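Aldale workroom finds its table again

The big white table in the Idlow building's back workroom has been cleared for the first time since September, and regulars are said to be unsure where to put their coats.

The clear-out was Kuldeep Srivastava's idea. He sent a note to all 134 keyholders asking them to come and claim their belongings, and about 20 did. The rest of the pile was boxed, shelved or driven to the dump, along with 50 feet of garden hose for a building that has no garden.

Under it all was a tabletop in decent shape, give or take the scuffs and specks. There is still some grit on it. A white wire stand has kept its spot, the cardboard has moved back toward the walls, and the black shelves are now officially the place for anything that used to live on the table "just for tonight."
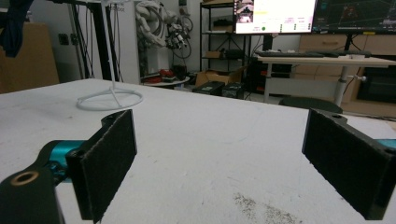
Srivastava would like it known that the grit is next on his list, and that a brush was bought for the purpose and then put down somewhere during the tidying. He asks whoever has it to leave it on the shelves, low down, where he might notice it.

Phase two takes in the floor, the cables and the small round side table, which has started to collect things now that the large one is off limits. Keyholders have been asked to label any box they mean to keep. Unlabeled boxes will be opened, and the contents read out at the monthly meeting.

The dump charged $17.86, which Srivastava has pinned to the door as a receipt. The next session is in November 2023, with sandwiches from Dudenero, to be eaten standing up.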